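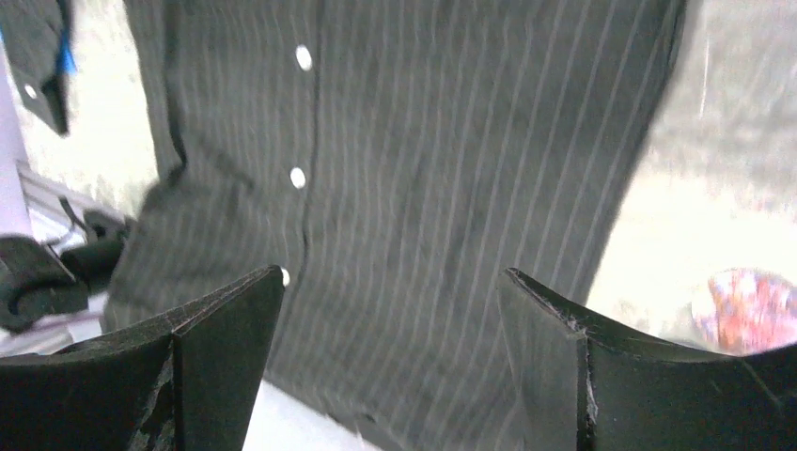
Speaker Notes: Teaching a Two-Armed Robot to Fold Shirts
Student Project Session, Applied Automation Program, Zervas Technical College
Speaker: Lambros Balaskas, Program Instructor
Time allowed: 30 minutes, questions included

Slide 1. Title

Good afternoon, and thank you to the department for the invitation. My name is Lambros Balaskas, and I teach the second-year project course in the Applied Automation Program. I am speaking today on behalf of 11 students, several of whom are in the room and will help with questions at the end.

The project ran through the spring term and closed in May. Its purpose was to have the class collect its own training data, train a folding policy on that data, and report on the result in writing. Shirts were the chosen material.

(Pause. Check that the microphone reaches the back row.)

Slide 2. Why the course uses clothing

For several years this course used blocks and trays. Students programmed fixed positions, the arm moved to them, and the exercise was graded on repeat accuracy. Those are useful skills and they remain in the first-year course.

The second-year course has a different aim. We want students to meet a task where fixed positions fail early. A buttoned shirt serves that aim well. The collar is stiffer than the body, the placket has its own thickness, and a sleeve seldom lands in the same place twice. A student who writes down a coordinate for a sleeve cuff will find that the coordinate is wrong on the next attempt.

There was also a practical reason. Shirts cost very little. The class collected used ones from families and from a clothing exchange, and a damaged shirt could be replaced the same afternoon.

Slide 3. The teams and their duties

The class was divided into two teams, named Prasard and Timell by the students. Each team held one half of the collection schedule and was responsible for its own log.

Within each team, duties changed every week. The operator moved the robot by means of the hand controls. The setter placed the shirt on the table before each attempt. The recorder started and stopped the recording and wrote the log entry. The remaining members reviewed the previous day's attempts and marked them as accepted or rejected.

Students asked in the first week whether the strongest operator could simply remain operator. The request was declined. Every student was required to operate, and every student was required to review.

(If asked: the change of duties cost us time in the first weeks. Operators were noticeably smoother by midterm.)

Slide 4. Equipment

Keep this brief. The audience has the equipment list in the handout.

Two arms are mounted at one table. Each has a two-finger gripper with a small camera at the wrist, and a further camera looks down from a stand. The wrist view matters most in the final few inches before a grasp, when the overhead view can no longer show whether the fingertips are over one layer of cloth or two.

The recording and labeling software was written by an earlier class and is called Purnum. It is plain, and it has been repaired many times. Students are expected to read its code before they use it. Two members of team Timell rewrote the export function this term, and their version is now the one in use.

Slide 5. What is in a wrist view

Return to the opening picture for this slide.

Ask the audience to look at the fingertips first. Both grippers' fingers are labeled simply "left" and "right" in our software, as seen from the wrist camera, and students must learn to keep that straight. In this view the fingers are open, with the striped cloth lying between them. The tip of the left finger comes as far as the lowest of the three white buttons in view, and only a sliver of that button can be seen.

A reviewer looking at a view like this one is asked to write down two things: where the fingertips are in relation to the buttons, and which edge of the garment is nearest to a finger. Reviewers are not asked to guess what the operator intended. We found that guesses of that kind varied a great deal between reviewers, and they were removed from the form after the second week.

Then draw attention to the stripes. On the left half of the main panel they run close to vertical, and on the right half they lean more and more toward the lower left. The students came to rely on stripes during review, as they show the lie of the fabric in a way that plain cloth does not. Team Prasard proposed, and I agreed, that both striped and plain shirts be kept in the set, so that the trained policy would not depend on a pattern.

(Leave the picture up. Do not hurry this slide.)

Slide 6. The collection rules

Read the rules as they stood on the lab wall.

Smooth the shirt by hand before the attempt, but do not iron it.
Start each attempt with the arms in the rest position.
Do not touch the cloth once recording has begun.
If the cloth leaves the table, stop and log the attempt as rejected.
Write the log entry before the next attempt is set.
Any student may call a stop, and a stop is never questioned at the time.

The fifth rule was the one most often broken. Entries written from memory at the end of a session were found to disagree with the recordings, and both teams lost marks for it. I mention this with the students' permission.

Slide 7. How much was collected

The class set itself a target of 4000 attempts and reached it in the last week of collection. This figure counts every logged attempt, accepted and rejected together.

Some colleagues have asked why rejected attempts were kept. The first answer is that they are a record of work done, and the students are graded on the whole record. The second is that they proved useful in teaching. A review session built on rejected attempts was more lively than any lecture I gave this year, and students who had been silent all term spoke at length about why a grasp had slipped.

Slide 8. Three difficulties

The first difficulty was layers. When a sleeve lies over the body of the shirt, the gripper often takes both. Operators learned to approach from the side of the fold with the fingers low. The approach was written up by the students and is included in the handout.

The second was buttons. A finger that drags across the placket may catch a button and pull the whole front out of line. Team Timell kept a separate tally of these events, and it became the basis of one student's term paper.

The third was the labeling itself. Reviewers disagreed on what counts as a finished fold. One reviewer accepted a fold with the hem a little uneven, and another rejected it. The class spent an entire session writing a definition that all could apply. That session appeared nowhere in my original plan, and I have since added it to the syllabus.

Slide 9. Results, stated plainly

The trained policy completes the first fold, bringing one side of the shirt toward the center, with fair reliability on shirts it has seen during training. It is weaker on the second side. It does not yet manage the final fold from hem to collar without help, and long sleeves remain a problem.

I ask the audience to take these results as the work of a single term by students who had not trained a policy before. The full tables are in the class report, prepared by the students and available on request from the program office.

(Do not show the video unless the room's projector is the newer one. The old projector loses the dark shirts entirely.)

Slide 10. Grading

Many in this audience are teachers, and this slide is for them.

No part of the grade depended on how well the policy performed. Students were graded on their logs, their reviews, their share of the operating hours and a written report. The report had to contain one section on an error the student made personally and how it was found.

Parents raised a fair concern about lab access outside school hours. A single Sunday session was held late in the term, with staff present throughout, and attendance was optional. I would not schedule another.

Slide 11. Next year

The incoming class will receive the complete data set, the Purnum software and the written rules, and will be asked to change one thing and measure the effect. Several students have suggested towels as a second material. Others wish to continue with shirts until the final fold is reliable. The matter will be put to the new class in its first week.

We would welcome contact from any school that wishes to run the same collection rules with its own equipment. A shared definition of a finished fold would be of particular use to us.

Slide 12. Questions

Invite the students to stand and give their names and the duty they liked best. Direct questions on the export function to team Timell and questions on reviewing to team Prasard. Printed handouts are on the table by the door.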